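Category: Surgical robotics / Open day / Notes and data

# Jeltcombe open day – README

Hello! If you've opened this folder, you were probably either at the Jeltcombe open day or somebody from Riveler sent you the link. I'm Waqas Magsi and I put the folder together, so grumbles about the file names come to me.

The open day was on Tuesday, February 10, 2026, and I went along as a guest and came home with a hard drive, which is roughly how most of my hobbies start. Riveler had the surgical robot running on suturing work all afternoon, and they let us take away the recordings from the camera at the wrist, as long as we wrote them up properly. So this is me writing them up properly (ish).

## What's in the folder

- `clips/` – 33 short clips from the wrist camera
- `stills/` – 1,254 stills pulled out of those clips
- `labels.csv` – one row per still, see further down
- `notes/` – my own notes from the day, typed up on the train, spelling not guaranteed
- `old/` – please ignore, I'll tidy it up one day

There were 1,533 stills to begin with. Ehsan Bangash and I went through the lot over two long evenings and threw out the ones that were too dark or too smeary to be any use to anybody. If you'd like the rejected ones (someone always does!) just ask and I'll dig them out.

## How the day went

We started late. The car park at Jeltcombe is tiny and the second half of our group had gone to the Husudton building by mistake, so Zeeshan Afridi gave his welcome talk twice. I heard both and the second was better – he'd dropped the slides by then and just talked. He runs the suturing work at Riveler and he's very good at explaining why thread is such a pain. A needle is stiff and stays the shape it is. Thread goes wherever it likes, lies on top of itself, sticks to things and slides out of sight behind the jaws at exactly the moment you want to know where it is.

After that we were let into the demo room in small batches. You stood behind a rail, with the big screen on the left and Sohail Kakakhel on the console to the right, and for the first few minutes I had no idea where to look. I'd expected to watch the arms. Everyone ended up watching the screen, me included, since the arms mostly seem to hang there doing nothing while something very delicate happens at the far end of them.

Sohail did the first couple of stitches by hand from the console, talking all the way through, then handed over to the software for one part of the job, which was picking up the loose end and drawing it through. He kept a foot on the pedal the whole time and took over again whenever he didn't like the look of things. I asked him how he decides and he said it's mostly about whether he can tell which bit of thread is which. If he can't, he doesn't trust the software to either. Fair enough!

There was a go-yourself table in the corridor too, with foam pads and a training rig. I was dreadful at it. Ehsan Abbasi, who was looking after the table, told me that most people pull far too hard because they can't feel the thread, and you have to learn to judge the pull with your eyes, from how the stuff round it dents and moves. I had a second try with that in my head and was dreadful in a slightly different way.

## What the wrist camera sees

It sits very near the tip, so don't expect a nice wide view. Most stills are nearly all tissue and metal, and you get shiny wet highlights that fool simple colour thresholds straight away. I tried one on the train home and it cheerfully marked every bit of glare as tool.

The tip itself has a pair of narrow jaws, a short neck and then a rounded housing that takes up more of the view than you'd think. When it's pushed down between two folds, the shaft end can be half covered while the jaws stay in plain sight, with dark strands running to them and looping over the paler side. 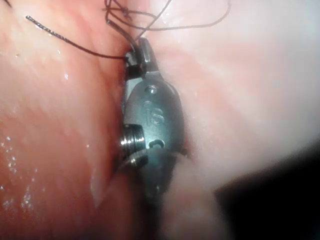 So when I was labelling, I went for what could be seen and left the guessing out. If the lower part of the tool vanishes behind a fold, the label stops where the tool stops. Same with thread. We argued for ages over whether to join up strands that go behind the jaws and come out again, and in the end we didn't, because two of us would look at the same still and join up different ones.

## The columns in labels.csv

- `still_id` – matches the file name
- `clip` – which clip it came from
- `tool_visible` – yes, part, no
- `jaws_clear` – yes or no
- `strands` – how many separate lengths of thread you can follow by eye
- `thread_at_jaws` – yes, no, unsure
- `who` – initials of whoever labelled it

Please take "unsure" seriously. It means unsure. You often can't tell whether a strand passes between the jaws or just runs alongside them, and I'd sooner you dropped those rows than rounded them up to a yes.

We both labelled the same 80 stills as a check. Nearly all our squabbles were over `strands`, particularly with tangled loops, so treat that column as the wobbly one.

## Known problems

- A few clips begin halfway through a movement.
- The far background is often soft, and dark corners are common.
- It's all from one afternoon and one set-up, so please don't expect a model trained on this to cope with anybody else's robot.
- No force readings. I did ask.

## Using it

Fine for teaching, tinkering and student projects. Please don't use it for anything near a real patient. If you write something up, mention the Riveler open day at Jeltcombe and drop me a line, I'd love to read it.

Next job is the label viewer, which Sohail has half written and which currently only runs on his laptop. He's aiming for September.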